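Free fruit and a bike in the corner: Clelley tries another health drive

Residents in Clelley are being invited to eat more fruit and sit on an exercise bike, under a scheme that its backers say will get the town moving by the summer.

The Plerus Room, upstairs at the old Dudek building, reopened in January with a plate of fruit on the table and a stationary bike behind it. Anyone over 16 can walk in, help themselves and pedal for as long as they like. There is no charge and no booking. There is also, so far, no clear account of how anyone will know if it has done any good.

The scheme is run by Prernance, a small local health firm which has the use of the room for the rest of the year. It calls the idea "snack and spin" and has put leaflets through doors on the streets nearest the building. The leaflet promises "a fresher, fitter Clelley" and says that regular visitors will "feel the difference in 60 days". It does not say what the difference is, or how regular is regular.

Margit Fülöp, who manages the room for Prernance, said the point was to make it feel like somebody's kitchen.

"People are put off by gyms," she said. "They think they'll be looked at. We wanted a proper tablecloth and a bit of fruit, and the bike just there if you fancy it. If you only come in for an apple, fine, you've had an apple."

The tablecloth, a light blue and white check with strawberries on it, has certainly had more thought than most council waiting rooms get. The choice of fruit is harder to follow. Apples make sense. Lemons are good for plenty of things, but few people come off an exercise bike wanting to bite into one.
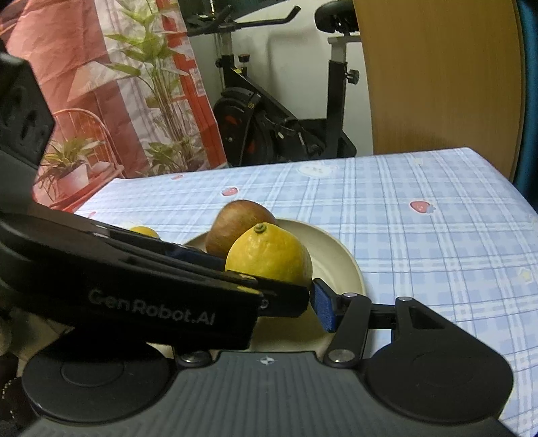 Ms Fülöp said the lemons were meant for slicing into water, and that a jug would be put out once the firm had sorted out who was going to wash it. She accepted that a few visitors had asked about bananas.

"Bananas go over so quickly," she said. "We did talk about it."

Clelley has been here before. The walking group that set off from the library lasted one spring. The outdoor gym by the river was opened with speeches and a ribbon, and the cross-trainer has been stiff ever since. Before that there was a drive to get 100 households growing their own salad, which ended with a great many empty pots at the recycling centre. Each was announced in much the same words as this one, and no figures were published for any of them afterwards.

Prernance says this time will be different. Visitors will be asked to fill in a card with five questions on it when they first come in and another when they have been coming for a while. Asked what would happen to the cards, Ms Fülöp said they would be "looked at in the round". She could not say whether the results would be made public – "I'd have to check" – and no target has been set for the number of people using the room.

Nor is it obvious who the room is for. It opens at 9 in the morning and shuts at 5, which will suit people who are retired or working from home and not many others. Those with jobs out of town, who might be glad of half an hour on a bike without paying for a membership, will find the door locked when they get back. Evening opening is "on the list", according to the leaflet.

None of this makes it a bad idea. The fruit is free and the bike is indoors, a point in its favour for anyone who has tried the riverside equipment in the rain. If a handful of people end up a bit fitter, few will complain. Whether that adds up to a fresher, fitter town is another question, and one that Prernance ought to be ready to answer before it asks to keep the room for a second year.

The Plerus Room is reached by the side door of the Dudek building. There are stairs, and the lift is out of order. Visitors wanting to use the bike are asked to bring their own towel.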